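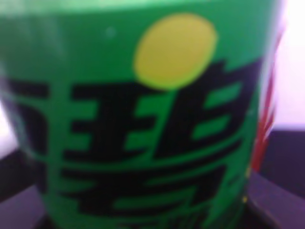

**Thursday, 7:40 a.m. - Zevero route planner, temple and pilgrimage layer**

Reloaded the Altovach export overnight. 4000 site records in, 269 rejected. Most rejects are shrines with no opening hours. The old importer filled those with 00:00-00:00 and the planner then treated them as permanently closed, so whole riverfront walks dropped out of the day plans. Left them as null for now.

Duplicate names are still a problem. One temple can come in under its Hindi name, an English spelling and the name of the lane it stands on. Matching on name alone merges places that are far apart. Switched to name plus distance, cutoff at 8 meters. Too tight for the big complexes with several gates, fine for small shrines.
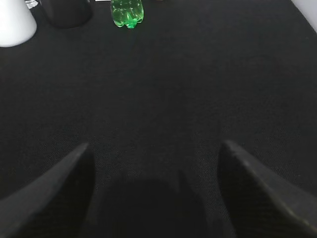 *Black woven fabric, gripper fingers at the bottom.*

Walking times: Mabuza returns street distance only and ignores steps. On the ghats that makes the dawn itinerary too short. Added a flat penalty of 2 minutes per stairway. Crude - needs slope data before the December build.

Festival closures are not in the export at all. Wusent has a lunar calendar feed, but the dates shift by one day depending on time zone. Check whether it keys on sunrise or midnight.

To do:

- rerun the rejects with null hours allowed
- larger cutoff for multi-gate sites
- boat segments: still priced per boat, should be per seat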